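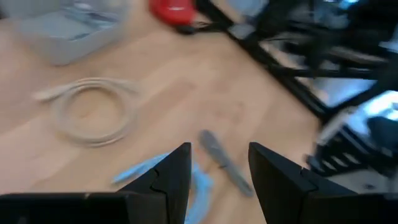 Thread: Teleop vs. hand-guiding for small pickups
Board: Relbridge Makers > Arms and Grippers

drurkisari_dan
Wrist view, tidying task. The gray blade-shaped thing is between the fingers, the light blue thing is half hidden behind the left one. I'm driving by remote and I've done 100 demos. The policy has learned my hesitation perfectly. It hovers over the gray piece like a man choosing a melon. Would guiding the arm by hand be any better?

merle_nepia
Yes. You feel the contact. With remote you're guessing depth from one blurry view, and it shows.

pernik777
Disagree. Hand-guiding puts your elbow in every shot, and then the robot waits for an elbow. Stay remote, slow down. Half of that blur is you steering like you're late for a bus.

drurkisari_dan
I was late for lunch, if that counts.

Tahsin Howlader
Move the coiled cable between demos. If it's always sitting up on the left, the arm will treat it as a landmark. Mine did, for 2000 episodes – then I put the cable in a drawer and it forgot how to pick up anything.

merle_nepia
Or coil it properly and leave it alone. Not everything has to be randomized, Tahsin.

Tahsin Howlader
Said everyone at Chauke before the February demo.

pernik777
Dan, throw out any take where you stopped for more than 2 seconds. See what's left.

drurkisari_dan
Did it. Eleven left. Merle, how stiff do you set the joints for hand-guiding?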